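The Lever

Golleck had tested faucets in the same long room since before I was hired. When I started there were seven of us at the benches, and each of us had a counter clipped to the edge of the table. You opened the valve, you closed the valve, you pressed the counter. After 300 you wrote down how the handle felt. There was a column on the sheet for that, and the words allowed were smooth, stiff, gritty and loose.

I had eighteen years in by the time Honness bought the building. They kept the name over the door and changed what was under it. In October a woman from the main office came down and told us the testing would go over to arms. The arms would learn the work on a computer first, in a simulation, and by the time they were bolted to the floor they would already know it. She said four of us would stay. She read the names off her phone, and mine was the third.

The ones who weren't staying finished the shift. I remember that the counters kept clicking until the bell.

They gave me a desk in what had been the parts cage, with two monitors and a chair that went up and down. My job was to watch the runs and mark them. Good grip, bad grip, no contact. The software was called Stutent. I thought that was a spelling mistake for the first week and then stopped noticing it.
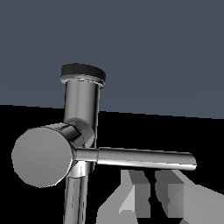 The first faucet they gave me to mark was the MacKinnon, our single-lever model, and I knew it better than any other on the line. I had a MacKinnon in my own kitchen, bought with the staff discount. I stopped the run and leaned in close to the screen. The chrome had good bright streaks on it, but the round end of the body was plain gray and a little jagged around the rim, and there was no sink under it and no wall behind it. The two gray fingers were just under the lever, not touching. I sat there longer than I needed to. I was trying to think what I would have done with my hand from that position, and I couldn't say. I had to hold my arm out over the keyboard and pretend.

I came up from below, it seemed, with the side of my first finger, and let the thumb follow. I had never known that about myself. I wrote it on a piece of paper and put the paper in the drawer.

After a few weeks the young man who ran the software stopped at my desk. He asked how I decided between a good grip and a bad one when the lever moved either way. I told him that a bad one pulls sideways. You wear out the collar like that, and six months later there is a drip. He asked if that was in the manual. I said I didn't think so. He typed something into his phone and thanked me, and the next day there was a fourth button on my screen, marked SIDE LOAD.

I pressed it a lot at first. Then less. By the time the snow came I could go a whole morning and not press it.

The real arms arrived on a truck before it was light. They were set up where the benches had been, and when they were switched on they did the work the way I had been watching them do it. They came up from below. My old bench was against the wall with its legs folded, waiting for someone to take it away, and the counter was still clipped to it.

I asked the supervisor who filled in the column now, the one for how the handle felt. He said there was a force reading. He brought it up for me, a green line that rose and fell and rose again, the same height every time. I asked him which part of it was gritty. He looked at it for a while and said he would find out.

At home that night I washed the dishes and turned the water off with the side of my finger. The handle was a little stiff. I took the counter out of my coat pocket and put it on the windowsill, and then I dried the plates.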